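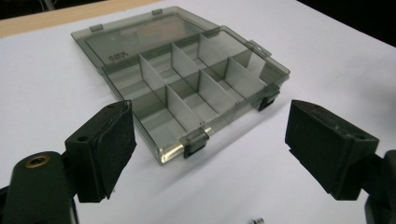 Second progress report: Brotby Seed Library

To: Theresia Hauser, Prantl Fund
From: Asmaa Badawi
Mon 29 May

Where we stand

The application we sent you promised that a free seed library would get more people in Brotby growing food. Halfway through the grant, I can tell you that a lot of seed has left the building. Whether much of it has gone into the ground is another matter, and I would rather say so now than in the final report.

We have handed out 700 packets since opening. In the first report I treated that kind of number as good news. I'm less sure of it now. Free things get taken. When Evanthia Drakos phoned borrowers in the spring to ask what they had planted, she reached 196 of them, and a fair number had the packets in a kitchen drawer. Several had forgotten which ones they picked. A few were growing wonderful beans, and those are the people who come to our events and fill in our feedback cards, so the cards look better than the truth.

Returns

The library model depends on people saving seed in the fall and bringing some back. By the end of October we had returns from 20 households. Most brought beans or tomatoes, which are easy. We got no carrots, no beets and no onions, all of which need a second year before they set seed. We should have thought harder about that when we called the whole collection a lending library.

The squash returns worry me more. Squash crosses with whatever is flowering next door, and nobody who returned it could tell us what the neighbors had grown. Gediminas Rätsep wanted to keep them, labeled as mixed. I wanted them out. We have set them aside for now and they will not be lent until we grow a test row.

Storage and sorting

Money under this line went mostly on paper envelopes, jars, drying packs and containers with dividers. We are underspent. 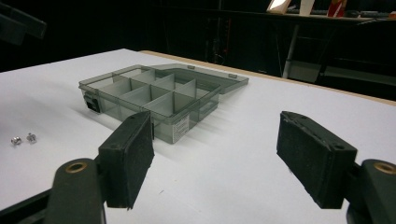
Small seed is still our biggest time cost. Lettuce and poppy stick to everything, and a batch that has been badly cleaned takes longer to pack than it took to grow. Each variety now gets a written label on the day it comes in, with the year and the name of the grower. Before that we relied on memory, and I threw out two good batches of lettuce in January that no one could identify.

Germination tests

We tested a sample of the older stock on damp paper towels. The peas and beans did well. The parsnip was close to useless, as every gardening book says it will be after a year or so. The donated packets from Grastetti were mixed: fine for kale, poor for peppers. I am grateful for gifts, but I don't think we should hand out seed we haven't tried.

Classes

We ran 3 seed-saving classes with Waltraud Moser, and they were full. I have doubts about what "full" means here, as many of the same faces came to every one. The class held at the Fukedier allotments in the evening drew new people, including parents who said they can't come during the day. The remaining classes will be held there in the evening.

What we would like to change

We ask your permission to drop the target for packets handed out and replace it with a count of households that report a crop. It will be a much smaller number. We would also like to move the unspent storage money to follow-up calls in July and August, and to cut the list of varieties down to the ones a beginner can save in one season.

The leaflet reprint is on hold until you have answered on the first point. Receipts and the phone survey notes are in the attached folder.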